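Lime, Sand and a Two-Day Window: Repainting the Brallau Granary

Tuesday, April 17, 2018

The east wall of the old granary in Brallau is 200 feet long and faces a rail yard. It was rendered in lime in the building's first decade, patched with cement at least twice, and painted over with a masonry acrylic that had begun to lift in sheets. When the town's arts office commissioned a mural for it, the first contract was for a survey, and the painting came second.

The survey was done by Rumance, a studio that works only in mineral paint. Its report divides the wall into three classes of surface: sound lime, cement patch, and failed coating over either one. Mineral paint binds by reacting with the wall. It will not bind to acrylic, and it binds to cement and lime at different rates, so a single color laid across both can dry to two shades. The studio asked for all of the acrylic to come off and for the larger cement patches to be cut out and refilled.

Stripping took up most of November. The contractor used steam at low pressure, followed by stiff brushes. Sandblasting had been priced and was cheaper, but a test square opened the face of the render and left it thirsty. Uneven suction shows in a flat painted field as cloudiness, and the design consisted almost entirely of flat fields.

That design came from Lưu, the collective known for very large, very plain compositions in four or five colors. The Brallau wall uses four: a chalk white, a gray-green, a brown close to the local brick, and a dense black made with iron oxide. The forms are taken from the granary's own section drawings. Chutes, hoppers and bins are enlarged until they read as blocks, and the original window openings are kept as part of the pattern. Where a window had been bricked up, its outline was put back in paint at full size.

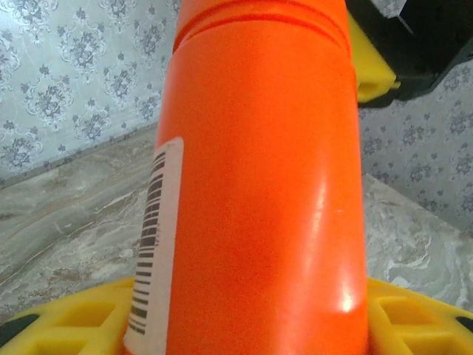

Why was the design not simply projected onto the wall at night and traced?

The rail yard is lit until morning, and the nearest place to stand a projector was too far off the center line to give straight verticals. The painters snapped a chalk grid instead and transferred the drawing square by square.

The grid came to 1243 squares, numbered from the lower left. Each one was matched to a printed sheet carrying its number, the colors it contained and the order in which they were to be laid. Edges were cut freehand with a flat brush against a chalk line. Tape was ruled out early, as it pulled grains from the new render and left a ragged margin.

Paint was supplied by Ninton in dry form and mixed on site with a silicate binder. Each batch stood overnight before use. Batches of the same color were then blended together in pairs, a slow habit that keeps any small error in weighing from showing as a hard step on the wall. A panel of fresh render was kept under the scaffold for trial strokes, and every blended batch was tried there and left to dry before it went up.

Weather governed the rest. The binder needs a surface above 46 degrees and no rain for a day after application. The crew worked in 2-day windows, with one day for a field and one for its second coat, and started nothing that could not be finished inside a window. Joins between sessions were placed along the edges of forms, where a slight change in tone is hidden by a change in color. One join, in the gray-green near the loading door, falls in the open and can be found in low evening light.

The finished surface has no varnish. Water vapor passes through it freely, and the color is expected to wear thin before it peels. The maintenance plan allows for a wash with plain water and spot repairs from stored pigment. The sheets for all of the squares have been filed with the arts office, along with the survey and the mixing records, so that a damaged area can be looked up by number and repainted in its original order.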